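Bench notes, folding table
2020-01-06

Started the morning with the same argument we ended August with, which is whether there is any such thing as a correct way to fold a collared shirt, or only a way that somebody's boss liked once. Tín says there is. I say show me the shelf a month later and we'll talk. So today is shirts on the big table, short-sleeve, collared, the kind that never stays flat.

What I want out of this: a fold that a person can learn from one page, that makes a stack that doesn't lean, and that leaves the collar in a shape you'd wear. Everything we've written so far claims to do all of that. I've gone back through the old pages and I don't believe most of it. The write-ups say "neat" and "even" a lot and never say how far off even was.

Table first, because it bothers me more than it bothers anyone else. The wood-grain top is slippery. Good for sliding a shirt into place and bad for keeping it there. You square up the hem, let go, smooth the shoulders, and the hem has crept. Tín's answer is to smooth from the middle outward so the pull cancels. Mine is a cotton sheet over the top. We tried the sheet before the holidays and it grabs the cloth so well that you end up folding the sheet too. So no sheet, for now. I'd like to try a thin felt, but I said that in August and never bought any.

The grommets are also a nuisance. A button lands on the rim of one and you think it's a crease in the shirt, and you go back and smooth it three times before you work it out. Keep work away from them. I've written this before. It evidently needs writing again.

The Kovács method, as printed on the sheet Tín brought in: face down, sleeves straight across the back, sides in to the middle, then up in thirds. The sheet promises a finished shirt with no creases across the chest. I did it exactly as printed, twice, and got a soft crease right where a pocket would sit both times. Tín did it and got a fainter one. He says I press too hard. Maybe. If a method only works for people with light hands then the sheet ought to say so, and it says "suitable for all."

The Eltano sheet is shorter and I trust it slightly more, if only for making fewer promises. It starts with buttoning the top button, one in the middle and the last one, and leaves the others alone. That part does seem to help. With nothing buttoned, the placket wanders off and takes a long diagonal wrinkle with it, and no amount of smoothing after the fact gets it back on line. With every button done up you've spent longer on the buttons than on the fold. Three is a decent compromise. I'd call this the one thing we've agreed on, except that Tín wants the second button instead of the middle one and we have not settled it.
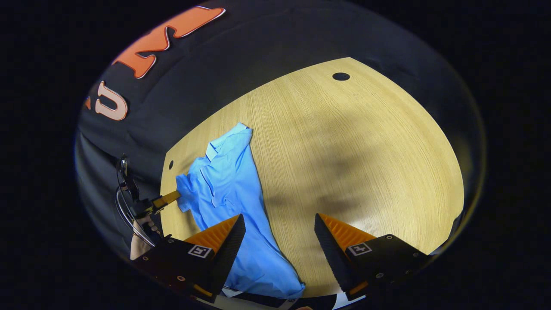
Sleeves are where I think all these sheets cheat. A short sleeve on a shirt like that has a stiff hem and a soft body, so when you lay it across, the opening buckles. The drawings show a clean little rectangle. What you get is a lump at the edge of the fold, and the lump decides how the whole stack sits. You can flatten it by hand, but it comes back when the next shirt goes on top. I've tried:

– sleeve straight across, opening toward the other side. Lumpy.
– sleeve folded back on itself once. Flatter, but now there are extra layers on one side and the stack leans that way.
– sleeve angled down along the side. Best of the lot so far. Takes practice, because if the angle is off it pokes out at the bottom and you have to open the shirt up again.

Tín's view is that the angled sleeve is the answer and we should write it up and be done. Mine is that we've had "the answer" before. The half-fold was the answer for most of last summer, and there's a box of shirts under the window that says otherwise.

On collars. The Isness page (the long one, with all the arrows) says to stand the collar up, smooth the band, then turn it down before you do anything else. I was ready to dislike this and it's fine. A collar that starts half open stays half open, and once the body is folded you can't get at it without undoing things. One point flips out and the other tucks under, and that's how it dries into shape, or rather that's how it sits in the pile until somebody irons it. So: collar first. I'm putting that down as a provisional yes.

What I don't accept from the same page is the claim that a good fold replaces ironing. It doesn't. A good fold keeps an ironed shirt from getting worse. Fold a wrinkled shirt well and you have a tidy wrinkled shirt. I ran one through the full arrow routine without pressing it, left it under a board over lunch, and the wrinkles it went in with were the wrinkles it came out with, plus a new line across the back.

Folding boards. We have 3 of them here now, all Sumosov, one with a cracked hinge. I know people love these. My complaint is that the board sets the width and the shirt doesn't care. A small shirt swims on it and a big one hangs over the sides, and in both cases you're tucking by hand afterward, which was the thing the board was meant to save you from. For a pile of shirts that are all the same size I'd use it. For a normal household pile, no. Tín pointed out that we bought them for same-size piles. True, and noted.

Timing. I've left it out of today's page on purpose. The old notes are full of times, down to the second, taken by whoever had a watch on, and starting from different points. Some start with the shirt in the basket, some with it already laid out and buttoned. You can't compare those. If we want times we need to agree on when the clock starts. I suggest it starts when you pick the shirt up, because finding the collar and getting the thing the right way around is half the job. Tín suggests it starts when the shirt is flat. Naturally his folds come out faster that way.

Laying out deserves its own page. I used to think of it as the dull part before the work, and I still find it dull, but I no longer think it comes before the work. If the shirt goes down at a slant, you have two choices. You can rotate the whole shirt, which on this table is easy enough, or you can walk around the corner of the table and fold it where it lies. I do the first and Tín does the second. Rotating drags the underneath layer, so the front and back stop matching and the side seam rolls in. Walking around doesn't disturb anything, but you end up working at a bad angle with the light in your eyes. I tried his way for a while this afternoon and had to admit the seams stayed where they belonged. My back didn't care for it. Not ready to switch.

The other thing about laying out is the lower half. Everyone fusses with the shoulders and the collar, because that's what shows, and leaves the bottom to sort itself out. It fans open, the two sides of the hem end up at different heights, and then the final fold has nothing straight to line up with. Pull the hem square before touching the sleeves. One hand at each side seam, a short tug down, let go. A long pull stretches the knit ones and they spring back crooked.

Light. The table throws a shine where the lamp hits it, and pale cloth near that patch looks smoother than it is. I passed a fold as clean, carried it over to the shelf, and found ripples all down one side. So check under the window, or run a palm over it. The palm is more reliable than my eyes at this point in the winter. I'd move the lamp but it's on the only outlet that works on that side.

Stack test. Did a short one at the end, angled sleeve only, alternating collars left and right so the thick ends don't all pile up together. It stood. It also stood when I bumped the table, which the summer stacks didn't. I'm not drawing anything from that yet. A short stack stands up if you fold the shirts with your eyes shut. Ask me again when it's shelf height and somebody has pulled one out from the middle, as people do.

Where this leaves us, with my level of belief in each:

Collar up, smoothed, turned down, before anything else: fairly sure.
Three buttons: sure. Which three: open.
Hem squared before sleeves: sure.
Sleeve angled down the side: hopeful, want to see it done by someone who hasn't practiced.
Walk around the table instead of rotating the shirt: Tín sure, me grudging.
Alternating collars in the stack: too early.
Boards: same-size piles only.
Folding in place of ironing: no.

For next time. Need felt, for real, and a second lamp or an extension cord for this one. Need someone who has never seen any of the sheets to try the angled sleeve cold from one written page, with neither of us standing there making helpful noises. Tín is going to write that page. I've asked him to leave out the word "simply." He's also taking the box from under the window so we can refold that lot and see whether the old half-fold lines press out or if they're permanent – my bet is permanent on the darker ones.

Left the last stack on the shelf by the door, angled sleeves, collars alternating. Please don't straighten it.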